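Riding the Kılıçarslan Loop: your questions

How long is it?
A bit over 300 kilometres, starting and finishing in Kunano. I took 5 days and dawdled over most of the lunches.

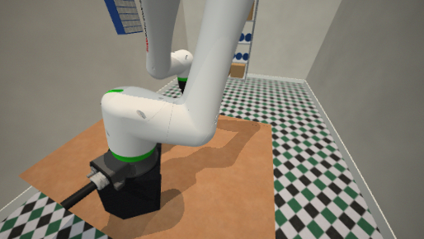

The middle two days are the slow ones, so don't judge your pace by the first afternoon (I did, and ended up pitching my tent by headtorch!).

Is there much climbing?
Plenty. The pass tops out at 3,312 metres and you'll push for nearly all of the last bit. I went in February once and met knee-deep snow. Go later.

Where do I get water?
There's a tap in Zastow, then nothing until the stream below the pass. I carry four litres and filter the stream.

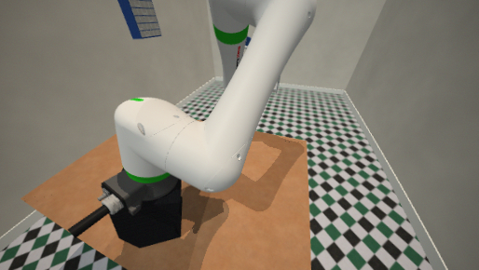

What tyres should I use?
The fattest you can fit. The sand past Getside swallows anything skinny, and I wouldn't fancy it on a touring bike with full panniers.

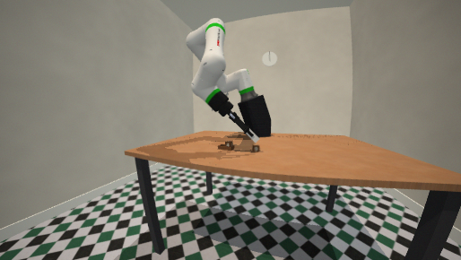

Thaís Batista
Route editor

Can I get a lift back if something breaks?
Usually, yes. Ring Tarık Tuncer at the bike shop in Kunano before 6 in the evening and he'll sort out a van.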